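Hurgate lunch club to open a third day each week

Good news for anyone in Hurgate who has been arriving at the church hall on a Friday only to find every chair taken: the lunch club is adding another day. From February the doors will be open 3 days a week, with the kettle on from half past eleven and food out at noon, as it always has been.

The club began in the back room of the old library, with 22 people sharing soup and whatever bread could be had that morning, and it has been growing ever since. Over the past year it served more than 2,000 lunches, a good many of them to people who came in for a sit-down and a warm and ended up staying until the cups were washed.

Úna McGrath, who runs the kitchen, told us she had been hoping for this since the summer. "We've had folk coming over on the bus from Drerkville, bless them, and it's a long way to come if you can't get a seat," she said. "I'd sooner have an extra day and a bit of elbow room, and then people can have a proper natter."

The extra day will be a simpler affair than the other two, with sandwiches, peppers and other salad things in place of a hot dinner, though Úna promises there will still be a pudding of some sort (she is known for her rhubarb crumble, and quite rightly!).
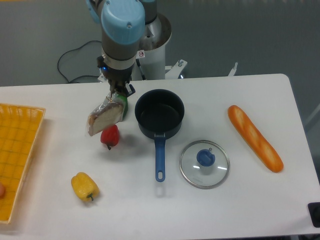 How to book

Places are free, but do please let the kitchen know by the evening before so that there is enough to go round. You can put your name on the sheet in the hall porch or leave word at Abeysekara's, the greengrocer on Romach Street, which has also given £400 towards the new fridge.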